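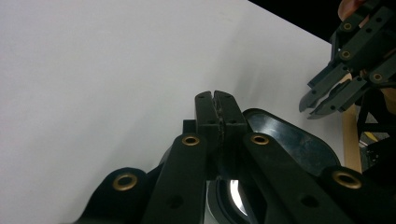 *Pale, whatever the can says.*

The color was called Avau, number 261 on the card, and Siamak hated it before the lid was off.

"It's white," he said.

"It's not white. Hold it against your shirt."

He held the card against his shirt, which was white when he bought it, and I'll admit the shirt didn't help my case. But I'd already paid. Kordestani's doesn't take back mixed paint, there's a sign over the register that says so in two languages, and old Mrs. Kordestani taps it with her pen if you so much as look thoughtful.

We were doing the big room at the back of the place on Grisovska Street, the one my aunt used for sewing and then for not sewing, and then for keeping every newspaper Kolldale ever printed. She'd moved in with my cousin by then and the lease had come to me, along with the landlord, Silvan Eberhard. Mr. Eberhard had told me on the phone that he'd knock 200 off the December rent if the room was painted by the time he came by. He said it like he was reading it off the back of an envelope. I wrote it down on the back of an envelope myself, so we'd be even.

"Did he say what color?" Siamak asked.

"He said light."

"Light is a lot of colors."

"Well, this is one of them!"

The thing about my aunt's room is that it used to be green. A deep, soupy green, the kind you get in old banks, and I had loved it when I was small. I used to lie on the floor under the sewing table and pretend I was at the bottom of a pond (my aunt's feet were a heron, it was a whole story, the heron had enemies). So I wasn't as cheerful about the job as I was making out. I kept finding things to do first. I swept. I swept again. I took the outlet covers off and put the screws in a teacup, and then I worried about the teacup and moved it to the kitchen.

Siamak watched me do all this and finally just picked up the roller and put a big stripe right down the middle of the long wall.

"There," he said. "Now you have to."

I didn't talk to him for most of that wall.

It took more paint than it should have. The green kept coming up through it, first like seaweed and then like a bruise, and I had to go back to Kordestani's with my coat over my painting clothes and ask for more of the same. Mrs. Kordestani looked at the splotch on my wrist and went to the machine without asking the number.

"Over dark?" she said.

"Green."

"Ach. Green." She shook her head as if she'd known the green personally. "Use the gray under. The primer. I told your aunt too, when she put it up."

"You sold her the green?"

"I sold her everything. She wanted yellow first. Yellow for a week, and then she comes in, she can't sleep, she can't sew, it's like living in an egg. So, green." She banged the lid down with a mallet. "You'll find the yellow."

I carried that home with me along with the primer. I'd thought of the green as having always been there, you know? Like it came with the building. And all along there'd been a week of my aunt not sleeping in a yellow room.

We did find it, too. Siamak was working behind the radiator with the little brush, lying on his side and complaining, and he stopped complaining, so I went over. There was a chip by the pipe no bigger than a thumbnail. Green, then yellow under it, bright as anything, and under that something with tiny brown flowers that had to be wallpaper.

"Want me to go over it?" he said.

"Leave it a minute."

He left it. We ate our sandwiches on the drop cloth with our backs to the door, since every other surface was wet, and I called my aunt and asked her about the yellow. She denied it completely! She said she had never in her life bought yellow paint and Mrs. Kordestani was mixing her up with the dentist's wife. Then she asked what I was putting up, and I said Avau, and she said what's that, and I said sort of white.

"Ha," said Siamak, with his mouth full.

Mr. Eberhard showed up at 6 that evening, still in his scarf. He stood in the doorway and looked at the walls for a good long time. He has a way of breathing through his nose that makes you feel you've left something on the stove. Siamak had one sock painted to the floor and didn't dare move.

"It's very white," said Mr. Eberhard.

"It's Avau," Siamak said. He said it quite coldly, I thought. He even pointed at the card.

Mr. Eberhard read the card, front and back, and gave it back to him. He agreed that the 200 was the 200. Then he asked if there was any left over, because his own hallway was a sort of mustard and his sister was coming to stay, and I gave him what was in the last can and a brush I didn't like.

I never did paint over the chip. You can't see it unless you're on the floor, and you'd need a flashlight. My aunt came by later in the month, with her knee and everything, and made me hold the light while she got down there to look.

"That was there when I moved in," she said, and put out a hand for me to pull her up.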